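Updated Sep 7, 2026

# Table boards, spray bottles and the blue boxes: your questions

Hello and welcome to everyone who has started using the tables at Sala over the winter, and hello again to everyone who has been here for years and still has questions (we love that you do). This page gathers up what people ask us most often about the big white boards that lie on the tables, how to clean them, and where all the bits and pieces go when you've finished. It has grown a fair bit since August, so please do have a scroll before you write to us.

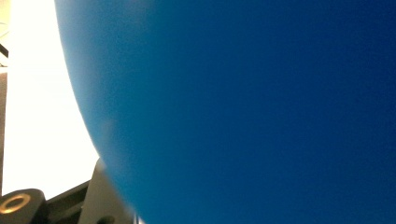
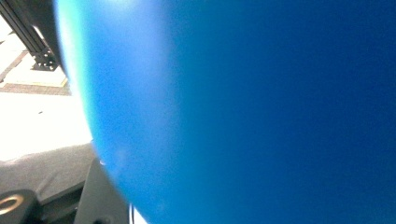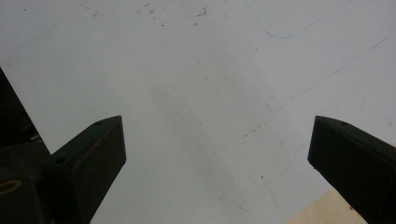
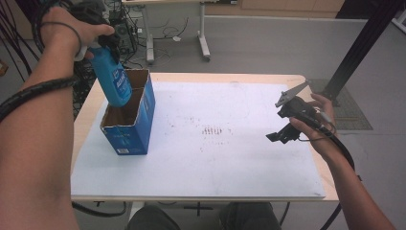
*Last picture: the blue spray bottle and its open blue box, on one of the table boards.*

## The boards

**What are the white boards for?**

They give you a nice pale surface to work on, and they save the wooden tabletops underneath. You can sort on them, pack on them, cut out paper shapes on them (scissors only, please!), or scribble yourself a little tally while you count stock. They cover most of the table, but you'll still have a strip of bare wood to work with, which is a handy spot for your tea.

**Can I write straight onto the board?**

Yes, with a dry-wipe marker. There are a few in the tray by the door of the Petrenko room, and if they've all gone dry, as they so often have, you're very welcome to bring your own. Please don't use laundry markers or paint pens. We have lost one board to a gold paint pen already and it was a very cheerful gold, but still.

**My board had specks and smudges on it when I arrived. Is it dirty?**

Quite possibly it just wants a wipe, so give it one and see how you go. Some of the older boards also carry marks that are there for good. Little ticks left over from somebody's counting can hang on for months, and a faint grey bloom in the middle is common on any board that gets a lot of use. If it wipes off, lovely, and if it doesn't, carry on with your work and don't lose sleep over it.

**Can I take the board off the table?**

We'd prefer that you left it where it is. The boards are heavier than they look and the corners chip if they land badly. If you really do need the whole wooden top for something (dressmakers, we're thinking of you), pop a note in the Nodico booking form under "Anything else?" and we'll have it lifted off before you come in.

**How many tables have a board?**

Seven at the moment. We would dearly like more.

## Cleaning

**Which cleaner should I use?**

The spray bottles kept with the tables are the right thing for the boards. Two or three squirts onto the cloth will do a whole board nicely. We know it's tempting to spray the board itself and watch it all run together, and on the odd stubborn patch that's fine, but keep well in from the edges so that nothing gets into the join with the wood.

**And for marks that won't shift?**

Try going over the mark with a fresh dry-wipe marker in a dark colour, then wiping straight away. It sounds like the very opposite of cleaning, we know, but it lifts an old line surprisingly often. After that, a paste of bicarb and water on a soft cloth, rubbed gently in small circles and rinsed off well. Please don't bring out the scouring pads.

**Can I use the spray on the wooden part of the table?**

No, please stick to a damp cloth there, followed by a dry one. The timber gets its own treatment from us twice a year, with Hukano oil, and the room smells wonderful for about a week afterwards.

**I have sensitive skin. Are there gloves?**

There are, in the second drawer down, in small and medium. Large gloves seem to vanish as fast as we can buy them. You are also welcome to bring your own cleaner from home if you already know one that agrees with you, so long as it's meant for whiteboards.

**What if a bottle is nearly empty?**

Leave it standing on the windowsill and we'll see to it. Please don't top it up with water, or combine the last of two bottles, even when they look identical. Different labels can mean different contents, and we'd rather waste a few drops.

## The blue boxes

**Where does the spray bottle go when I'm done?**

Into the open blue cardboard box for that table, standing upright. The easiest way by far is to hold the bottle by its trigger head, tip it a little and let the base go in first. Turn the nozzle to the off position before you do.

**Why have the boxes got no lids?**

A closed cardboard lid and a bottle with a tall trigger don't get along, so we take the top flaps off. You can see straight in, you can get the bottle out with one hand, and we can tell from the doorway whether everything has gone home.

**Can I put other things in there too?**

A folded dry cloth is fine. Damp cloths go on the rail, as the cardboard goes soft at the bottom otherwise and then one day the whole lot drops through onto somebody's foot. Pens, scissors, half a muesli bar and so on should all go elsewhere. (We did find the muesli bar. It's gone now.)

**The box at my table is looking very tired. Can I swap it?**

Please do! Spares are flat-packed in cupboard 507, down the hall past the sinks, and the padlock code is printed on your booking email. Fold up the base, run a strip of tape across it inside and out, and trim the flaps off the top. The old one can go in paper recycling once you've pulled the tape off.

**Does it matter where on the table the box sits?**

Most people like it near the left-hand side, out of the way of whatever they're doing. Left-handers may well want it on the other side, and that's perfectly all right with us. We only ask that it isn't left on the floor overnight, when the mopping is done.

## Before you leave

**What does "tidy" mean to you, so we know when we can go home?**

Board wiped, bottle in its box, cloth on the rail, chairs in. Cables should be coiled if they are yours and left alone if they aren't. That really is the lot, and it takes most groups up to 7 minutes, including the chatting.

**Something got broken or spilled. Who do I tell?**

Write it in the green book on the shelf, with the table number, and send us a quick message through Nodico if it's something the next group will trip over or slip on. You won't be in trouble. Boards get dinged and bottles get dropped, and we would much sooner know than find it ourselves with a wet sock.

**Can I buy a board like these for home?**

We get asked this such a lot! Ours were cut to size for the tables, so we can't point you to one on a shop shelf, but any glass and board supplier should be able to do the same if you bring your measurements. Measure twice, and take a little off each side so you can get your fingers under it.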